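Dramudura simulation group - fault review, minutes
Thursday, March 19, 2026
2 min read

Chair: Ilango Acharya. Minutes of the August review were accepted without changes.

1. Fault in the Filtamby house runs
Ilango reported that 3 of the 20 navigation runs ended with the base driving on after a stop command. The other 17 stopped as they should. The dining room was the first room on the route.

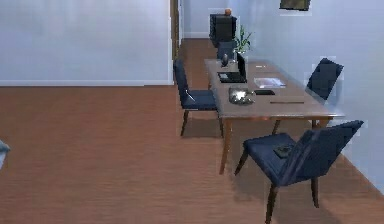

Dining room, simulated: table, chairs and laptop.

The log shows the stop command arriving and being acknowledged. The drive controller then took one more goal from the queue and followed it. No hardware was involved, but the same queue code is on the Steyn test base, so the group is treating this as a safety matter.

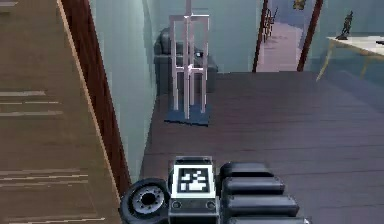 Gripper and marker, with the doorway and hallway beyond.

2. Cause
The queue is cleared only when the planner is idle. If a stop comes in during replanning, the old goal survives. Two of the failed runs were replanning at the time - the third has a gap in its log and can't be confirmed.
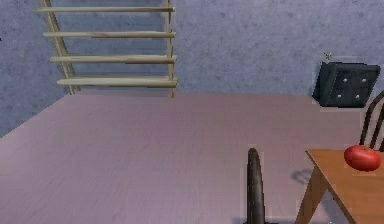
There was some discussion of whether the arm has the same problem. It uses a separate queue, but the stop handler was copied from the base code. Agreed that it should be tested before anyone relies on it.

3. Localization drift
Raised as a separate issue. The pose estimate gets worse when the view is mostly plain wall. It did not cause the missed stops, but it makes the logs harder to read.
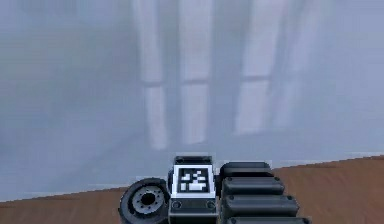
Gripper facing a wall with pale window reflections.

4. Actions
- Steyn base to stay powered down until the queue fix is merged.
- Ilango to write a test that sends a stop during replanning.
- Arm stop handler to be checked the same way.
- All 20 runs to be repeated after the fix.

Related
Fetell gripper: calibration notes
Filtamby house: list of rooms
Stop command checklist for the Steyn base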